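How to find out why a bin-picking arm keeps stopping near the wall

Sioned Maddocks, 20 January 2025

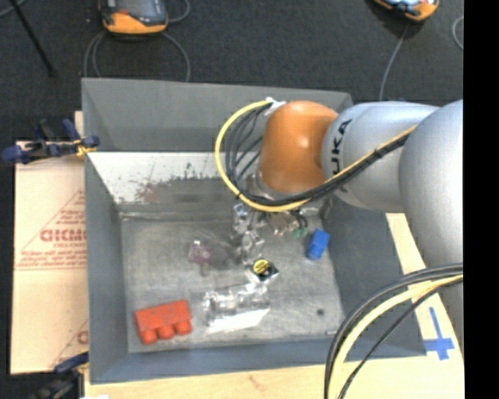 The arm reaching into the grey bin, with the cable loop hanging in front of the rear wall.

If your arm stops with a collision fault every time it goes for something near the side of the bin, you will be told to turn the sensitivity down. The Hotik forum says it, the Selside setup notes say it, and the chap who sold us the bench said it twice on the phone. I don't trust it. A collision fault means the controller felt a force it wasn't expecting, and making it less fussy does nothing about the force. Do the checks below first.

You will need a torch, some masking tape, a pen and paper, and a second person near the stop button.

1. Stop and make safe
Press the emergency stop and lock the cell off before any part of you goes into the bin. A paused program doesn't count. Ours was paused when it moved off again and caught Llewellyn's sleeve, and pause had looked perfectly safe until then.

2. Write down the fault before you clear it
Copy out the joint number, the time and the pose. Our log keeps only the last 40 entries and a bad morning will fill that. If the same joint comes up again and again in different poses, suspect the arm or its cables. If it's always the same pose, suspect the bin.

3. Look at the cable loop
This was our fault, and I'd put money on it being a good many other people's. The yellow cable and the thin black ones leave the wrist in a wide loop. With the arm up high the loop looks harmless. Drive down to the lowest pick in manual, at the slowest speed you have, and watch where it goes. Stop if it touches the wall or goes tight, then lock off again before you handle anything.

Ours dragged along the bin wall at two of the pick poses. The controller felt the tug and, quite reasonably, stopped.

4. Re-tie it, but leave some slack
The temptation is to pull the loop in close. Don't. Turn the last joint slowly to both ends of the range your program uses and tie for the worst case. We had it too tight at the first go and swapped a dragging cable for a strained one. Mark each tie position with tape so you can see later if it has crept.

5. Check that the bin hasn't moved
Clamps are only as good as whoever last did them up. Put tape on the bench against two corners of the bin, run a few dozen picks, and look again. If there's a gap, your taught positions are wrong and no setting will fix that.

6. Try awkward things on purpose
Test with a mix. Toy blocks are easy and will flatter any system. A crinkly clear packet is a far better test, and so is anything small lying close to the wall. The Givside picking software claims to keep clear of the sides by itself. Perhaps it does, for the gripper. As far as I can tell it knows nothing at all about your cables.

7. Only now touch the sensitivity
If it still stops, go down one step, run 40 picks and read the log. Put the old value on a label on the cabinet — not in an email. After 3 steps, give up and ring the supplier.

We have had 2 stops since re-tying, both with the gripper hard against the wall, and the sensitivity is back at its factory setting. I'm not calling it cured. Cable ties slip, and I'll look at the tape marks again in February.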